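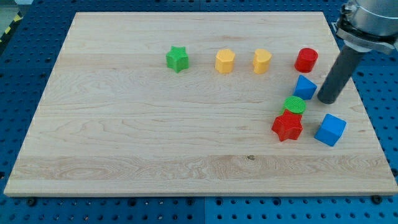 木の板に置かれた色つきの型はめ用ブロック。赤と緑の星形、青い立方体などがある

「形が育つ」積み木、Clemauが今月発売　宣伝文句の根拠は示されず

2020年11月4日

玩具の企画・販売を手がけるClemauは、幼児向けの型はめ玩具「Rondamitz」を今月中旬に発売する。星や六角柱、円柱、三角柱、立方体といったプラスチックのブロックを、同じ形の穴が開いた箱に落として遊ぶ。希望小売価格は税込み3,841円で、ブロックは24個、形は9種類。色は赤、青、黄、緑の4色をそろえた。

型はめの玩具そのものは昔からある。箱のふたに丸や三角の穴があり、合うものを入れるとことんと落ちる。遊んだ覚えのある人も多いだろう。では今回どこが新しいのか。発表資料には「かたちが育つ、考えが育つ」という見出しが大きく載り、「空間を読む力の土台をつくる」「集中の時間が目に見えて伸びる」といった文が続く。ずいぶん景気のいい言葉だが、読み進めても、何と比べてどれだけ伸びるのかは書かれていない。

同社に根拠を尋ねると、発売前に協力家庭で試用してもらい、14人を超える子どもの様子を保護者に記録してもらったという回答があった。期間は2週間。ほかの玩具で遊んだ子どもとの比較はしていない。記録の内容は「お子さまの様子に変化を感じましたか」などの設問に保護者が答える形式で、遊んだ時間を測ったものではなかった。用紙の公開予定を聞いたところ、「社内資料のため差し控える」とのことだった。

新しい玩具が家に来れば、子どもはしばらく夢中になる。保護者も様子を見てほしいと頼まれていれば、いつもより長くそばに座るだろう。2週間の感想から「集中の時間が伸びる」と言い切るのは無理がある。この点を重ねて聞くと、「効果を保証する表現ではなく、開発の思いを述べたもの」という説明に変わった。店頭の箱にも同じ文が印刷されるのか、という質問には「調整中」としている。

ブロックの形には工夫らしきものも見える。目を引くのは、丸みのある輪郭の横にくぼみが入った黄色い一つで、インゲン豆か腎臓のような形をしている。丸とも四角とも呼びにくく、向きを合わせないと穴に通らない。同社はこれを「迷う形」と名付け、シリーズの目玉に据える。円柱はどう回しても入るが、星は先端の向きがそろわなければ引っかかる。難しさに段階をつけたという説明はわかりやすく、宣伝文よりよほど商品の中身を伝えている。

ただ、「迷う形」が幼い子にちょうどよい難しさなのかは別の話になる。取材に応じた保育用品の卸会社Clustowの仕入れ担当部署は、見本を手にした感想として「形はおもしろいが、最初の一個に選ばれると投げ出す子もいるのでは」と書面で答えた。同社では現時点で取り扱いを決めていない。価格についても「単品で補充できるかどうかがはっきりしないと、園には勧めにくい」という。ブロックはなくなるものだからだ。ソファの下に入り、おもちゃ箱の底に沈み、散歩のかばんに紛れて公園まで行く。

補充について、Clemauは「発売後の反響を見て検討する」と答えるにとどまった。一つ欠ければ、その形の穴は使う機会が減る。まして目玉の黄色い形をなくした家では、箱に合うもののない穴が残りかねない。3,841円という値段が高いか安いかは人それぞれだが、部品を買い足せない可能性があることは、買う前に知らせておくべき話だろう。発表資料にこの件の記載はなかった。

宣伝ではもう一つ、色の扱いも気にかかる。資料には「色と形を同時に学べる配色設計」とある。ところが同じ星形でも赤と緑があり、円柱にも赤と緑がある。色を頼りに穴を選べない組み合わせで、形だけを見て考えさせる狙いなら筋は通る。しかしそれなら「同時に学べる」とは何を指すのか。色別に分ける遊び方を付属の冊子で紹介するというが、色分けなら台所にある洗濯ばさみでもできる。配色設計とまで呼ぶほどのことかどうか、資料からは読み取れなかった。

箱の試作を担当したSeokは、ふたの開け閉めについて改良を重ねたと説明する。中に落ちたブロックを取り出すため、従来はふた全体を外す作りが多かったが、Rondamitzでは側面の小さな扉を開けて手を入れる。これは地味ながら使い勝手に関わる部分で、ふたを戻せずに子どもが大人を呼びに来る回数は減るかもしれない。扉の留め具がどれだけの開閉に耐えるかを問い合わせたところ、試験はしたが数値は出していないという返事だった。ここでも数字は出てこない。

対象年齢は「1歳半ごろから」とされている。小さな子が口に入れることを考えれば、購入者が知りたいのは集中力の話より大きさと強度、洗い方のほうではないか。Clemauは必要な検査を済ませたとし、発売日までに自社サイトで寸法と手入れの方法を載せる予定だとしている。本稿の執筆時点で、商品ページにあるのは見出しの文句と、予約を受け付けるボタンだけだった。

発売に合わせ、同社は雑貨店の一角を借りた体験会も予定する。参加は無料で、会場では予約購入もできる。体験会の案内には「お子さまの変化をその場で実感」とある。試用に2週間をかけた変化が、会場ではその日のうちに起こるらしい。この文言についても見直しの予定があるかどうかを尋ねており、回答があれば追って掲載する。

対象は1歳半ごろから。ブロックと箱のほか、遊び方の冊子が付く。収納袋は別売りで、価格は未定。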